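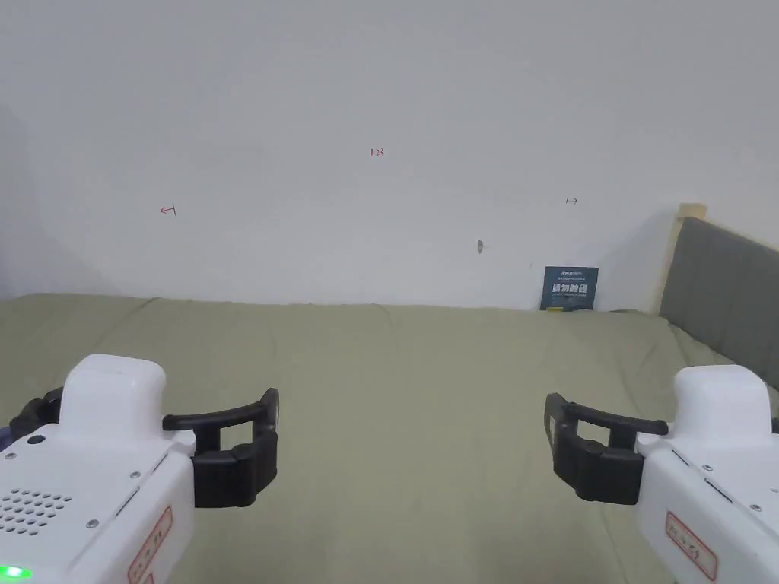
Page last changed: December

Household chores: where the machines stand

Folding still separates a good demonstration from a useful product. A rigid part on a shop floor sits where the fixture puts it. A shirt has no fixed shape, and each grip changes the shape again. Seul-gi Ji of Skinine puts the problem down to sensing: a two-finger jaw can report that it has closed, but it says little about how many layers are inside. 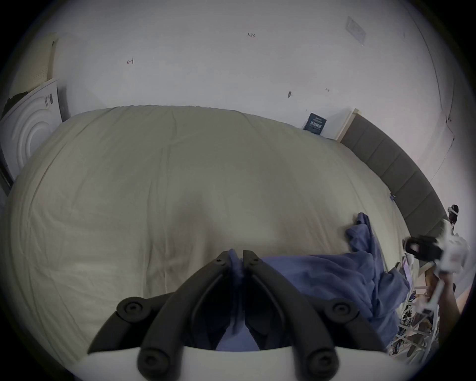 Blue cloth between the gripper fingers, on the duvet.

The Brandes bench trial used 50 garments and two arms working from a policy trained on 2000 hand-guided folds. Towels took 12 seconds each. Long-sleeved tops took far longer, and 8 of them were abandoned with a sleeve trapped underneath. Most of the lost time went on finding a usable edge before any folding began. 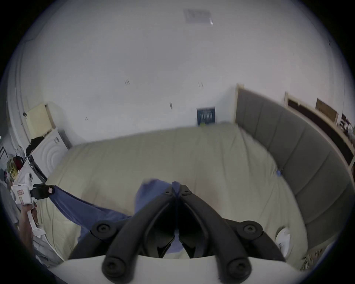

Tension is the second difficulty. Two grippers pulling apart will flatten a hem, but too much pull drags the whole garment across a soft surface. Kostent limits the force at the wrist and accepts a poorer crease. Wundorgate prefers a firm table, and its figures should not be read across to beds or sofas.

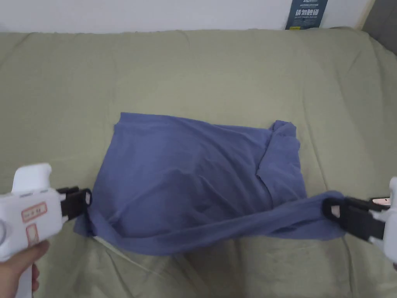 Shop-floor work

Bin emptying and tray loading are further on. Both are in paid use at Wundorgate on day shifts, with an operator on call for jams. Cable routing is still done by hand.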